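Dayana Betancur spent almost 4 years recording the women who sewed at the old Miltitz glove works. The result, a sound and portrait exhibition called Restrepo, opens at the Cultent gallery in July.

She began with six sitters and ended with 17. "One would give me her sister's number, and so it went on," she says. Each woman chose where she wanted to be photographed – most picked their own kitchen. 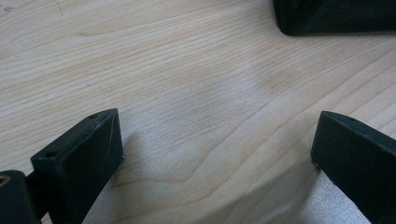 Did any of the women ask for changes?

"Two wanted their surnames taken off, so we took them off. Another recorded her whole interview again."

The prints are hung low, with a headphone beside each. A book of the interviews, published by Plarken in a run of 3,000, will be sold at the desk. Betancur is already back in Miltitz, talking to the cutters.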